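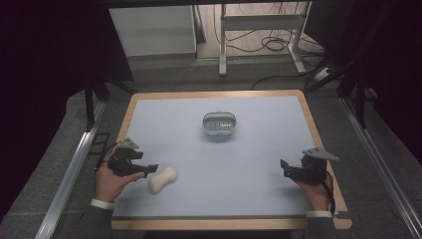 May, vaccine fridge check for the Rakimberg clinic, second entry

Start 9:40. Domnica had the Lerner fridge plugged in overnight so it was already settled. Display read 4 C. Put 400 dummy vials in, water filled, same cartons as last time, spread over the three shelves the way the clinic loads them. Kaplan loggers on the top shelf at the back, middle shelf at the front, and bottom shelf next to the door seal. Probes are in the glycol bottles this time. Last time they were in open air and the trace jumped every time anyone touched the door, so that run is no use for comparing.

Limit we are working to is the usual one, 2 to 8 C. The question from the clinic is whether the stock was safe on the morning the door was found ajar. Their own logger had a flat battery, so we can only say what this model does with a similar load.

Test A, normal use. Opened the door fully for a short reach-in, once every few minutes, for an hour. Taner did the openings and kept the times. Top and bottom stayed inside the limit. Middle front got to 6.8 and came back down by itself. No alarm.

Test B, door ajar. Propped the door with a folded carton flap, which is how Volkan was told it was found. Left it 40 minutes. Bottom by the seal went over 8 after 36 minutes and was at 8.3 when we closed it. Middle front reached 7.6. Top back hardly moved. The door alarm did not sound at all. Volkan thinks the switch reads a gap that small as closed. I want to look at the switch before writing that down as the cause.

Recovery was slower than I expected. Bottom shelf was still above 7 when we went to lunch and under 5 when we came back. Didn't log the exact crossing, need to pull it off the file.

Problem with the export: Lirico drops the seconds and puts the second logger one hour behind the others. Aishwarya says it is a clock setting in the logger and not in the software. She will reset it tonight. Until then use the handwritten times for the middle shelf.

To do
Repeat Test B with half the load. Eylül asked the clinic how full the fridge was and they are not sure.
Check the door switch with feeler gauges.
Ask for the room temperature that morning. Ours was 22 all day.
Label the dummy vials properly, the marker is rubbing off.

Nothing goes to the clinic yet. Eylül will tell them we have one ajar run and need at least two more before we send figures.

Fridge left running, door shut, loggers still recording.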